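Savings groups in Beria: questions and answers

Who can join a group?
Any adult who lives in Beria. One group has 33 members at most.

How much do I pay in?
Each member buys between one and 5 shares at every meeting. One share costs 200.
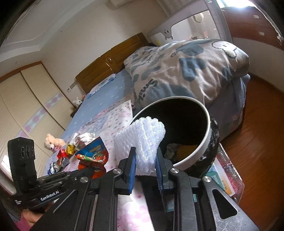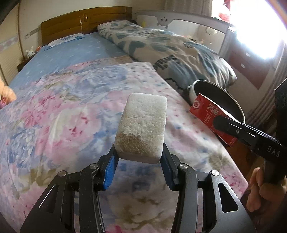

Ilmari Tuominen

Can I take a loan in the first month?
No. Loans begin after the third meeting, when the box has enough money inside.

What if my house is damaged by flood?
Please speak to your group leader. The social fund can give a small grant, and you do not pay it back.

When is the money shared out?
Every year in August.

Page updated 13/10/2023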